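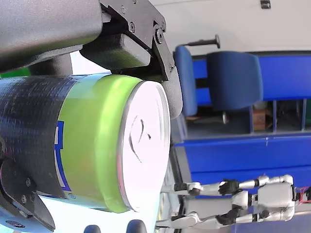

Canister wraps, October (morning)

12 shares · 3 comments

Picked up again with the big canister, the one with the white lid, green band and dark navy wrap. Lid has a few dark curved marks near the middle. Tried a dry cloth first, then the Gestier cleaner, left it 40 minutes. No change. Farzana thinks it's scuffing in the surface and I'm inclined to agree — leave it alone.

Band: keep the lime green. It's easy to pick out on the shelves and the label patch can stay where it is.

Navy wrap is from the Debnath roll. 296 mm wide, needs trimming before it goes on. Start the seam opposite the label. The last one I did without a mark and it crept.

Still to do
- ask Tiburcio Beltrán if Skallunach wants the other 200 done the same way
- reorder wrap, the Drekent price is only good at 3000 and we don't need that much
- new blade for the trimmer
- move the small cardboard box off the blue counter or shelving, need the compartment

F. Akanda has the spare lids.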